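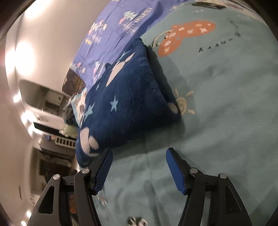 Keeping old paperback novels in good condition at home

By Léonie Vidal
April 18, 2019

I read mostly love stories, the historical kind with dukes and governesses, and I buy nearly all of them used. A paperback of this type was made to be cheap, and the paper becomes yellow and the spine becomes weak much sooner than in a hardcover book. With a little care it can still be read many times. These are the things I do in my own apartment.

When a used book comes home

Do not put it on the shelf the same day. Stand it on a table with the pages slightly open, like a fan, and leave it there for one night. Then turn the pages quickly with your thumb and look for small insects, especially near the spine. If the book comes from a house with a damp basement, I close it in a freezer bag, press the air out and leave it in the freezer for 4 days. After this it must come back to room temperature inside the closed bag. If you open the bag too early, water will form on the cover.

The smell of smoke or of an old closet

Take a plastic box with a good lid. Put an open cup of baking soda in one corner and stand the books beside it, not touching the cup. Close the lid and wait 15 days. I tried also coffee, and then I had books that smelled of coffee and smoke together. Sheets of newspaper between the pages can help with damp, but the ink may come off on your page, so use plain white paper.

Price stickers

Warm the sticker with a hair dryer on the low setting, hold it a hand's width away, and lift one corner with your fingernail. Pull slowly and flat, almost parallel to the cover. If some glue stays, roll it off with a clean white eraser. Oil works well on a shiny cover but it is terrible on a matte one, where it leaves a dark spot forever. On covers with raised gold letters I leave the sticker where it is. I lost half of a title once, and the heroine's hat too.

A page that falls out

Never use the ordinary clear tape. It turns brown and hard. You need white glue of the kind that stays flexible when dry, and a thin brush.

Put a very thin line of glue along the inner edge of the loose page, less than you think. Push the page back to its place until the top and bottom edges agree with the other pages. Lay a strip of baking paper on each side of it, close the book, and put something heavy on top for the night. If more than 3 pages are loose in the same place, the glue of the spine is finished there, and the repair will probably not hold for long.

My friend Graziella Marchetti puts a wide rubber band around such a book and reads it like this. I do not recommend it. The rubber cuts small notches in the cover, and in summer it becomes sticky.

The shelf

Keep the shelf away from the radiator and away from direct sun. Red and pink spines lose their color first, and in my kind of books there are many pink spines. Mine are on a Skenby bookcase that is deep enough for two rows. If you do the same, raise the back row on a board so that you can read the titles. The books should stand straight and be a little loose. When you take one out, push its two neighbors back and hold it by the middle. Do not pull it by the top of the spine.

Very thick paperbacks I lay flat, in piles of not more than four.

Dust

I dust the top edges in January, when I do not want to go out anyway. A soft, wide paintbrush is the best tool for it. Hold the book firmly closed and brush from the spine to the outside. A vacuum cleaner is too strong for old paper, even with a small brush on it.

Reading in the bath or in the kitchen

If a book becomes wet only at the corner, put paper towels between the wet pages and change them every hour. Dry it under a light weight in the end, when it is almost dry but still a little cool to the touch. If you put the weight at the beginning, the pages can stick together. A hair dryer makes waves in the paper which do not go away.

Series

Write the number of the book in the series on a slip of paper and let it stick out at the top. Publishers often do not print it on the spine, and I have started 2 series from the wrong end. A pencil note inside the back cover with the date of reading is also useful. I use a soft pencil and press lightly, so the next owner can erase it.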